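Notebook, soft goods room
9 June 2026
Red pieces, Colutano order: shedding, rub test, state of the room

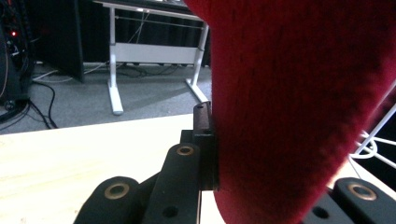

Continuing from the last entry. The red cover cloth from Derkach still sheds after brushing, less than the first delivery did but enough to show on anything pale. Tape lift from the brushed piece gave visible fiber over most of the strip. Tape lift from an unbrushed offcut of the same roll gave a solid red strip, no gaps. I have stuck both to the inside back cover with the roll number next to them.

Procedure, for Knut, who asked. Clear packing tape, strip cut to 131 mm, pressed down by hand along the direction of the nap, lifted in one pull from the wide end toward the narrow end, stuck to white card. Do not go over the same place twice. Do not press along a seam - the needle holes give up loose fiber for a long time and the strip looks worse than the cloth is.

Brushing. Done with the stiff nylon brush, then the soft one. Stiff brush alone raises the pile unevenly and leaves tracks that catch the light on the curved side. Soft brush afterward lays it down again. The narrow end needs separate treatment: the cloth is pulled tighter there and the brush rides over it without doing much. Friederike suggested a damp microfiber cloth for the last part. Tried it on one offcut. It takes the fiber off but the pile dries in clumps and has to be combed. Not worth it for the full lot, possibly worth it for the pieces that go in the front of the display.

Color. Nele put the new roll beside the retained swatch from August. In the ceiling light they match. Next to the window the new roll is a shade deeper. Some of this is nap direction, so I turned the swatch around and looked again, and the difference got smaller but did not go away. Colutano's sheet says "deep red" and gives no tolerance. I have written to ask whether they want one roll used throughout. If they do, we are short on cloth by one large piece, and the cutting layout would need to be redone with the narrow parts nested head to tail. Thongchai thinks the nesting is possible if we accept nap running the other way on the undersides. I would accept it on the undersides only.

Correction to the cutting notes: the nap arrow on the paper pattern for the long side panel was drawn pointing at the wide end. It should point at the narrow end. Corrected in ink on the master and on the copy in the drawer. There may be a third copy in Renata's folder. Whoever finds it, please correct it or throw it out.

Rub test, dry. White cotton, 31 strokes under the flat weight, same stroke length as before. Results:

Old roll, brushed: faint pink, no loose fiber.
New roll, brushed: faint pink, some loose fiber at the end of the stroke.
New roll, not brushed: pink, loose fiber all along.

The pink in the first two is close enough that I would not rank them. Damp rub not done yet. The cotton I had left was from a different pack and I did not want to mix them. New pack is ordered through Grotthorpe.

Seams. Checked by hand and with the blunt probe. Stitch length 3 mm holds on the long curves. On the tight curve near the narrow end it puckers, and the pucker shows through the pile when the light comes from the side. Shortening the stitch for that section fixed it on the trial piece. Clip the allowance before turning, but stay well back from the stitching, as this backing runs. Two trial pieces were clipped too deep and have been marked as scrap. They can still be used for brush and tape tests.

Filling. No change. Lavelitz fiber, teased out by hand, narrow end filled first and packed firm, then the body. Friederike's trial piece felt lumpy a hand's width up from the narrow end. On opening the seam the fill there was in two separate wads with a gap between. Refilled in smaller amounts and closed again with ladder stitch. Closing seam is hard to find now unless the pile is parted, which is what we want.

Room. The larger part of this morning went to lint, so it gets its own paragraph. Red fiber shows up badly on the cream tabletop and is easy to deal with there: lint roller first, then a dry cloth. Do not start with a wet cloth, it rolls the fiber into threads and sticks them down. The gray carpet is the real difficulty. The vacuum's floor head passes over the fiber and leaves it. The small upholstery head picks it up but takes far longer. Knut did the strip along the table edge with a rubber brush, pulling toward himself, and that was the best result of the day.

The cables on the floor under the white desk need doing next. They lie in a tangle near the curtain and would collect fluff even without this order. Proposal: lift them off the carpet, tie them along the crossbar, vacuum underneath, and only then move cutting back into this room. The loop of black cable that crosses the carpet from the rack toward the table should be routed along the wall in the same session if it will reach. Nele is measuring. The dark curtain can be brushed where it hangs. It would be better taken down and shaken outside, but the hooks at the top are old and I would like spares in hand first.

Until that is done, brush the red pieces over the tray, not on the bare table, and keep white cloth out of the room altogether. The cream offcuts for the other half of the order have been moved to the closed shelf next door, in bags. One bag was found open. Contents checked, a few red fibers on the top layer, removed with tape.

Storage of finished pieces: wide end down, not touching each other. Where they lean on something hard for any length of time the pile takes a flat mark. A light flat mark comes out with steam held well clear of the surface. A mark left over a weekend on a trial piece came out only partly. Distance and time for the steam still to be worked out - Thongchai has the offcuts and will write it up on his own page.

Open items:
Damp rub test, when the cotton arrives.
Answer from Colutano on one roll or two.
Third copy of the side panel pattern.
Cables under the desk, then the carpet there with the small head.
Curtain hooks.
Brush set: the soft one is losing bristles, ask Renata for another. Pack of 6 is cheaper than singles and we will use them.

Tape strips from this afternoon are not dated on the card. They are the ones with the torn corner.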